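**Ticket:** bimanual planner stalls before grasp, then lunges
**Project:** Imwood (two-arm tabletop stack)
**Component:** Triltico planner, Asow perception node
**Opened:** November 9, 2024
**Status:** fixed on branch, one item left open
**Severity:** annoying, then briefly scary

---

### What happens

Both arms go to their pre-grasp poses on either side of the bowl, stop, and sit there. The planner log fills with `no synchronized solution`. Then, with no new command from me, one arm gets a plan and goes for the rim fast, and the other stays put. I hit the stop both times I let it get that far.

Single-arm tasks are fine. Two-arm tasks with the box-shaped test block are fine. It's only the bowl, and only since I merged the new perception branch.

### Expected

Both arms close on the rim within the sync window, or neither arm moves. The second half of that matters more to me than the first! An uncoordinated grasp should never get out of the planner at all.

### Setup

- Imwood main, plus the Asow branch with the new shape fitting
- Triltico planner, default config except for the sync window
- Sync window: 700 ms
- Planning timeout: 900 ms
- Head camera only, wrist cameras off
- Known objects in the scene file: table, left wall, right wall, bowl, jar

### Log, first bad run

```
[asow] object bowl: fit OK, class=open_vessel
[asow] object jar: fit OK, class=cylinder
[triltico] request grasp_pair target=bowl mode=sync
[triltico] left: candidate found
[triltico] right: candidate found
[triltico] pair check: REJECT (time skew)
[triltico] pair check: REJECT (time skew)
[triltico] pair check: REJECT (time skew)
[triltico] no synchronized solution
[triltico] timeout, entering fallback
[triltico] right: execute
```

So each arm has a candidate. It's the pair that gets thrown out, over and over, for time skew. And then the word `fallback` shows up, which I did not know was a thing in sync mode. More on that below.

---

### Update 1

First guess was the jar. It's behind the bowl, close to the corner, and I thought the planner might be padding it so heavily that one arm had to take a long way around. That would explain the skew.

I took the jar out of the scene file, physically moved it off the table, and ran again. Same rejects, same fallback. I put it back for all the later runs so that the scene matches the first log.

Ruled out: jar padding.

### Update 2

Second guess was the walls. The table is jammed into a corner and the two walls are modeled as planes. I've been burned before by a plane with its normal flipped, which makes the planner think the whole room is solid and the inside of the wall is free. Loaded the scene in the viewer and both normals point into the room. I also turned wall checks off for one dry run with the motors disabled. No change in the rejects.

Ruled out: walls.

While I was in the viewer I noticed that the Ayele overlay now draws the candidate grasps as little colored forks, and I have to say it's lovely. You can scrub back through every candidate the planner looked at, with the reject reason hanging off each one. Please, whoever reviews this, keep that feature. It saved me hours here.

### Update 3

Scrubbing through the candidates is what cracked it, or cracked the first half.

The left candidates come back in a tidy fan along the rim, all at the same height. The right candidates are all over the place. Some are on the rim, some are below it on the outside of the bowl, and a couple are floating in the air above the near edge. The planner picks a good one on the left and then a far-off one on the right, and of course the arrival times don't match.

So why would one side of a round bowl be so much worse than the other? I dumped the raw fit from Asow and plotted the rim. It isn't round. The fit has a dent in it, on the side toward the right arm.

Then I overlaid the camera mask on the fit and the dent lines up with the right gripper. When the gripper is at pre-grasp, it covers part of the rim from the head camera's point of view. The old fitting code filled in hidden parts from the object class. The new one trusts the mask, and if the gripper is in front of the rim, the rim gets pushed in to make room for it.

I was so happy to see that dent. A bug you can plot is a good bug.

### Update 4

Checking that theory before touching code. Three quick tests, all with motion limited to the slow profile:

**Test A.** Freeze the fit before the arms move. Park both arms out of view, run Asow, save the result, stop the node, then send the grasp request. Pair check passes on the first candidate.

**Test B.** Leave the node running but turn on the self-filter, so that points belonging to the arms are dropped before fitting. Better, but it still rejects now and then. The dent is smaller and it moves around.

**Test C.** Self-filter on, and the gripper model grown slightly. Passes nearly every time, but now some true rim points get dropped too, and the fit wobbles.

Test A is the clearest evidence. The rim is fine as long as the arms aren't part of the picture when it's measured.

### Update 5

Second half: the fallback.

I grepped Triltico for it and found that `mode=sync` is a preference, not a requirement. If the pair solver times out, it falls back to whichever single-arm plan is ready, runs it, and puts a warning in the log. There's a comment over the code saying it's meant for handover tasks, where one arm moving alone makes sense. For lifting a bowl by the rim with two grippers it's a bad idea, and it's on by default.

There is a flag, `allow_partial`, and it isn't in the docs. I set it to false and reran the original failing case with nothing else changed:

```
[triltico] request grasp_pair target=bowl mode=sync
[triltico] pair check: REJECT (time skew)
[triltico] no synchronized solution
[triltico] timeout, partial disabled, holding
[triltico] result: FAILED (held position)
```

That's exactly what I want from a failure. Both arms hold, the task reports back, and I get to keep my bowl.

The speed of the lunge has its own small cause. The fallback plan skips the retiming step that normally stretches the slower arm and the faster arm to match, so it comes out at the full joint limits. With partial off, that path is never reached, but the missing retime is still wrong and should be fixed for handovers.

### Update 6

Wrote the proper fix for the fit. The approach:

1. When an object is first seen clearly, Asow stores a reference fit with a confidence score.
2. While any arm link projects onto the object's mask, the shape is locked to the reference and only the pose is allowed to update.
3. When the view is clear again, the shape can update as usual.

Item 2 uses the joint states to project the arm links, so it works even if the mask itself is poor. It costs almost nothing, because the self-filter already had the projection and was throwing it away.

For the bowl, the reference fit came out with 679 rim points and a clean circle. I ran the grasp request from the same pre-grasp poses as the bad runs, slow profile again, self-filter at its normal size.
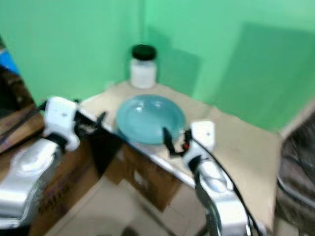 The shape lock holds through the whole approach, including the last stretch where the right gripper hides the most rim. Candidates on both sides now come back in the same tidy fan. In the Ayele overlay you can see the lock switch on as the first link crosses the mask, and the rim outline just stays put. Such a nice change from watching it get chewed on!

The pose still jitters slightly when the lock goes on. I think that's the pose filter getting a jump from the changed point count. It's small enough that the pair check doesn't care, so I'm leaving it.

### Config changes on the branch

```
asow:
 shape_lock: true
 lock_on: link_projection
 self_filter: true
triltico:
 sync_window_ms: 700
 plan_timeout_ms: 900
 allow_partial: false
```

I didn't touch the window or the timeout. I was tempted to widen the window on the first day, and I'm glad I left it alone – it would have let the skewed pairs through and hidden the dent.

### How to reproduce the original bug

- Check out the Asow branch from before the shape lock commit
- Set `allow_partial: false` first, please
- Place a round open object within reach of both arms
- Send both arms to pre-grasp, wait for them to settle, then request `grasp_pair`
- Open the Ayele candidate view and compare left and right

If you see the dent on the left instead, that's fine. It depends on which gripper covers more of the rim from the head camera.

### Still open

- [x] Shape lock in Asow
- [x] `allow_partial` off by default for `grasp_pair`
- [x] Document `allow_partial`
- [x] Retime step added to the fallback path
- [ ] What to do if an object is *never* seen clearly before the arms get there

The last one is the real question. Right now, with no reference fit, the lock has nothing to lock to and Asow falls back to the old behavior, dent and all. I'd like it to refuse the request and ask for the arms to be parked. The other option is to use the class shape as a stand-in reference, which is kinder to the operator but worse for objects that don't match their class. I've put both on separate branches, 2 commits each, so they're easy to compare.

Leaving the ticket open until one of them is picked. If you have a scene where the object starts out hidden, please attach the log and the Ayele recording to this ticket. I'd love to try it on both.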